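26 May 2021

Hand day again. Swapped the Bilard two-finger gripper for the Hikico hand before lunch, lost most of an hour to one connector — my own fault, didn't label it in January. Bilard is still better on anything stiff. Boxes, cups, fine all morning. Bags are another story, it just mashes them flat.

Ran the Nandilance controller at 20 percent speed, didnt dare go higher. The Hikico goes for the rim with the thumb inside, fingers over the top. Much more like how I'd do it.
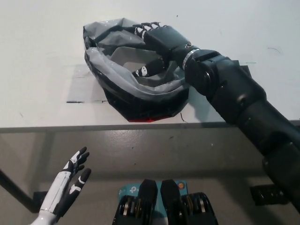

Grip force is still guesswork though. Need to ask Sepúlveda for the thinner fingertip pads, and what they cost — if it's up to 2,000 for the set, forget it. Tommorow: same bag, left hand, then write up both.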